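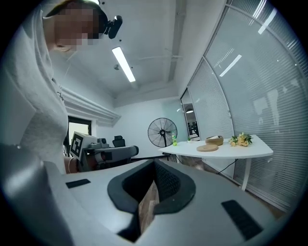
The Trestovus 651 is a flat storage case for wartime letters, pay books, ration cards, service certificates and folded maps held in family, school or regimental collections. It is made by Iteck and replaces the earlier Jultora case, which had the same footprint but a fixed lid. The case opens flat on both long sides, so an item can be slid out on its support sheet without being lifted by a corner. Bare, clean, dry hands are suitable for most paper. Jewelry is a different matter: a thin bracelet like the one on the wrist in the photo can catch a torn fold or a raised wax seal and should come off before the case is opened. Loose sleeves should be pushed back to the elbow.

Construction

The outer shell is acid-free, lignin-free board with a calcium carbonate buffer. Corners are folded and held with metal staples on the outside face only. No adhesive is used on any surface that touches the contents. The lid overlaps the base on all four sides and closes with cotton tape. There are no magnets, and no hook-and-loop fasteners.

Interior supports are unbuffered. This allows photographs to be stored in the same case as letters, provided each photograph is in its own sleeve. Sleeves are clear polyester, open on two adjoining sides.

Specifications

Outside length: 651 mm
Empty weight, with supports: 1,962 g
Board thickness: 2 mm
Board color: gray outside, white inside
Support sheets: supplied, removable
Maximum load: 900 sheets of letter paper, unfolded and unsleeved
Label holder: short side, outside face

The maximum load applies to a case lying flat on a full-depth shelf. Do not store the case on its edge. Sleeved material takes up more height than loose paper, and the lid must close without pressure.

What the case is suited to

Field postcards, censored envelopes and letters written in pencil can be stored in sleeves. Indelible pencil was widely used by soldiers in the First World War and turns purple and runs when damp, so it should be interleaved with plain unbuffered tissue and kept well away from any source of moisture. Linen-backed trench maps may be stored on their existing folds if opening them would put strain on the cloth.

The case is not intended for medals, badges, buttons or cigarette tins. Metal objects are heavy enough to dent paper, and corrosion products will stain it. Use the Liang object tray for these and keep the tray in a separate box. Cellulose nitrate negatives must not be stored in either product.

Preparing material

Remove rubber bands, paper clips and rusted pins before storage. If a pin has bonded to the paper, leave it in place and consult a conservator. Keep envelopes with the letters they carried, and write any reference number in soft pencil on the sleeve insert. Self-adhesive notes should not be used inside the case.

Ordering

Cases ship flat and are assembled without tools. The folding diagram is printed on the underside of the base. Spare support sheets, cotton tape and polyester sleeves are listed under Trestovus accessories. Support sheets cut for the Jultora case fit this model.

Page revised 29 January 2018. Orders for the fixed-lid Jultora case close at the end of February.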